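Canvas Bag, Cream - by Kelico

A simple bag for people who carry bottles, cloths and small packages and don't want to search for them at the bottom. The canvas is cream-colored and quite heavy. It becomes a little wrinkled with use, and we like it this way.

The rim has dark metal grommets with a flat white cord going through them. Pull the cord and the bag closes. Loosen it and the opening becomes wide enough for a hand and a big bottle together.

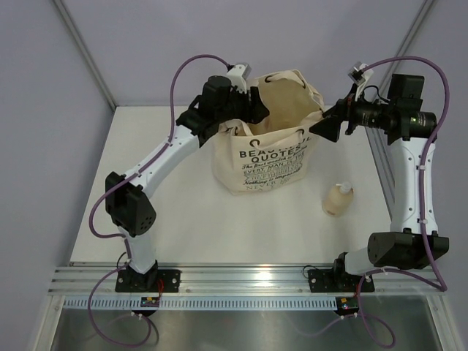
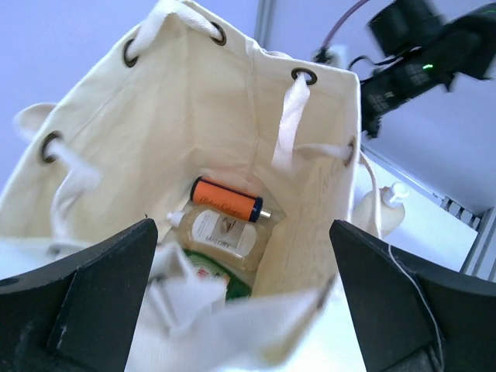 Size and care
Carries up to 5 kg. Wash at 20 degrees with similar colors, and take the cord out before the first wash. Please do not use the dryer. The weight of the fabric is 400 grams per square meter, so drying on a line takes longer than for a thin shopping bag - leave it overnight with the opening down.

Packing advice from Fiorella Cirillo in our Trevelitz shop: lay the bottles on their side first and put a cloth on top. Lock the pump of a soap bottle before you pack it.

Ordering
We sew in small quantities, and the next bags are ready in August. You can reserve up to 2 per customer. For a larger order, please write to Mirsad Omerović through the contact form. Replacement cords are sold separately, in white only. The shop is closed on Sunday.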